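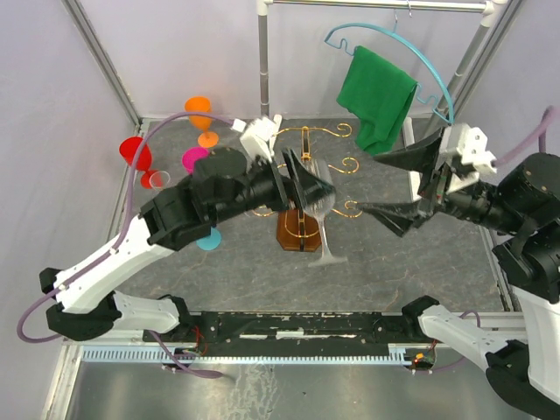 Rehema Lema @rehemalema · 2023-10-17
OK, I watched the whole Pluteo hot tub pickup video so you don't have to. Thread.

The pitch: take an old three-quarter-ton truck, line the bed, fill it with water, drive it up the gravel hill at Haverford with two people sitting in it. The title says "WE DROVE A POOL UP A MOUNTAIN." It is a hill. I've been up it in a hatchback with a bad clutch.

Water weighs a bit over 8 pounds a gallon. Fill a long bed to the rails and you're way past what that truck is rated to carry. They mention this for one sentence and then cut to a guy welding.

Oh, the welding. We're told the bed was "fully reinforced." What we get to see is angle iron tacked to the outside of the wheel wells. If there's a subframe under there, I'd love a look at it. You had a lift in the shop. Point the camera up.

And the helper springs. Listed in the description as heavy duty, made by Tendness, discount code right underneath. The truck is on its bump stops before it leaves the driveway. You can hear it hit.

Then the climb. Water line at the bottom of the hill: right up at the rail. Water line in the next shot: a good hand lower. No tailgate leak shown, no wet road behind them. So did they dump some between takes? I can't prove it. But gallons don't just go away.

Also the shadows. The truck starts up with the shadow on the driver's side and gets to the top with it on the passenger side. The road doesn't turn that much. They call it "one take, no stops." I'd call it an afternoon with lunch in it.

To be fair, 97 percent of stunt builds are edited like this and I still watch them. My beef is the "real engineering" line in the intro. If you want to say engineering, give me an axle weight. There's a truck scale 9 miles from that hill. It costs less than the inflatable flamingo.

Sipho Potgieter did a water-in-the-bed build a few years back at Fundcombe and drove it over the scale first, then drained it until he was happy with the number. He made it 3 blocks. Boring video, hardly any views, and I learned more about leaf springs from it than from this one.

Someone asked about brakes. They never bring up brakes! Stock drums in back, all that water sloshing forward, and the downhill part is missing from the video. It ends at the top with everybody cheering. How did the truck get home? My guess is empty, or on a trailer.

A few of you say I'm no fun. Maybe. I like the square wheels stuff, I like the tank tracks stuff, I'd ride in the hot tub truck in a parking lot. I just don't buy that this one went up full.

Part 2 is supposed to be the same truck towing a boat. With the pool still in it, they say. I'll be watching the rear axle and the water line, and if anybody gets the uncut climb before then, send it over.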